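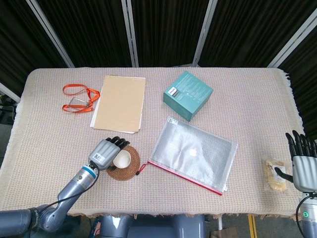 They closed the Skesbridge road again last week, and I learned about it the way I learn about everything, by driving up to a barrier and sitting there with my blinker on.

If you're not from around here, the Skesbridge road is how you get from Munell to anywhere with a dentist. It goes up one side of the ridge, thinks better of it, and comes down the other. There is a second route through Guerra that adds 40 minutes in good weather, and we do not have good weather. The county will tell you there's also a third route, past the old Stukon gravel works. I tried it once. It ends in a gate and a dog.

The reason for the closure this time was a pole. A truck had hit it in the night, the driver walked away with a sore wrist, and the pole leaned out over both lanes for nine hours while the power company and the county worked out which of them owned it. I don't begrudge them the care. I would just like to have known before I got up at 5:30 and scraped the windshield.

There is a text alert system. I signed up in October, after the rockslide. Since then I have received one text welcoming me to the text alert system and another telling me the Skesbridge road had reopened, which arrived when I was already on the far side of it, buying cat litter. The sign at the bottom of the hill is no better. It has said EXPECT DELAYS for so long that I've stopped thinking of it as traffic information and started taking it as general advice.

What happens at the barrier is always the same. The first car stops. The second car stops and the person in it gets out, walks up to the barrier, and looks at it. Then he walks back and tells the first car that it's closed. By the time there are six of us somebody has a cousin who knows when it's opening, and the cousin is always wrong by at least two hours. This time the cousin said ten. At ten we were still there, and a woman in a green pickup was handing out clementines through her window. I had two. They were very good clementines.

The man with the stop paddle was about the only person up there being paid, and he took a lot of grief for it. One guy asked him whether he could "just squeeze by on the shoulder." There's no shoulder. There's a white line, some gravel and then Guerra, a long way down. The paddle man explained this with more patience than I had for listening to it.

I gave up at 10:20 and took the long way. So did everybody else, so the Guerra bridge, which is one lane and has a weight limit nobody can read, had a line on both ends. We let each other across in bunches of three or four. No one was in charge of this and it went fine, apart from a camper van whose owner felt he counted as part of every bunch.

The trip to the dentist took 100 minutes longer than it should have. I'd missed the appointment, obviously. They can fit me in three weeks from now, first thing in the morning, and there's a fee of $294 if I cancel, so I may sleep in the parking lot.

My odometer rolled over to a number ending in 998 while I was waiting at the bridge, and I got very invested in seeing it hit the next 1000. Then the line moved, the camper van went, and I forgot to look.

The road's open now. The new pole is up, and they've left the old one lying in the ditch next to it, with a cone on top.

Posted 2018-01-01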